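Well, I finally got my hands on the plans for the old cannery on the river side of town, and they're bigger than I expected! Mac Suibhne wants to keep the brick front and put up 171 apartments behind it, plus a row of small shops at street level (and 90 parking spaces, which my neighbors will have opinions on).

I caught Ruth Huaranga from the developer on Wednesday, and she told me work could start in December if the city signs off on the rezoning. "We'd love to have people living there in 23 months," she said. I'll believe it when I see the cranes, but I'm rooting for it.

Two of the shop spaces already have takers. Laltari, the clothing store, is moving over from Mill Street, and a bakery has the corner.
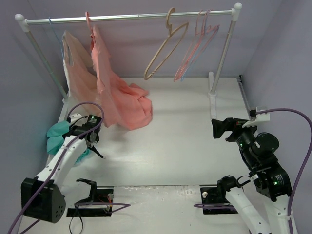

Garments on a rack, pink and light blue hangers included.

The rezoning goes to the planning board next, and I'll be there with my notebook.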